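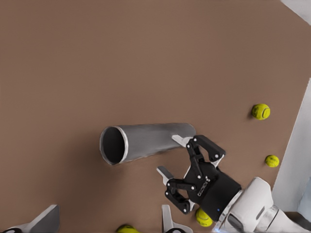

3.2 Condition of service pipes in the Otgate district

Lead and galvanised service pipes remain in use in many older dwellings, and the records kept by water suppliers seldom state what lies between the street main and the kitchen tap. The survey reported in this section covered 1,214 addresses in Otgate, of which 662 were visited in person. Householders were asked when the pipework had last been altered, and the visible length indoors was noted by material and colour. Field staff were taught to judge by the surface first: a grey metal tube with a brushed, silvery look, as in Figure 2, was entered only as "grey metal" until a further check had been made. Where a cut end was open to view, the bore was also examined for scale.

Figure 2. Grey metal tube lying on its side, with the left end open.

Answers given by householders proved a weak guide to age. Tenants in particular could rarely name a date, and owners tended to recall the year of a new kitchen more readily than that of the pipe behind it. Trindade reported the same difficulty in Holanda, where bills from local plumbers were used to fill the gaps. No such bills were available to the present study – most of the firms concerned had closed – and the age of the pipework was therefore left out of the main tables.

Water samples were drawn at 50 addresses after a night without use. Sampling was repeated in August at 14 of these, and the results are given in Section 3.3.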